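Search this guide Go
Posted 2021-09-06 by Muchen Jin

Section 3: Proving dough with the Seler kitchen timer

The Seler does one thing, which is beep. Setting it up takes less time than reading this section.

1. Slide the battery in, plus sign up. The timer beeps to say it is alive.
2. Hold MODE until PROVE flashes.
3. Press + until the screen shows 167 minutes. You may pick another number, but the recipes in Section 10 won't thank you.
4. Press START once. Pressing it twice starts a second timer, which you will forget.

Note: the alarm stops itself after almost 10 minutes. The neighbours asked for this.
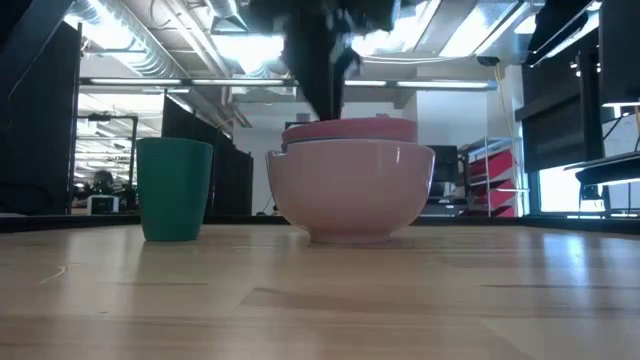 Dough needs a cover while it rises, or it grows a skin like an old boot. Cling film works and so does a damp tea towel, though the towel will stick if the dough is feeling ambitious. A plate laid on top of the bowl, like the deep pink one on the paler pink bowl, does the job and washes up easily. Leave plenty of room for the rise.

5. When the alarm sounds, press any button.
6. Poke the dough with a floured finger. If the dent fills slowly, go to Section 4. If it springs straight back, add 20 minutes and find a book.

Caution: keep the timer out of the dough. It is not oven safe and tastes of batteries.

Contact Seler, Claltden | © Seler 2021 | Back to top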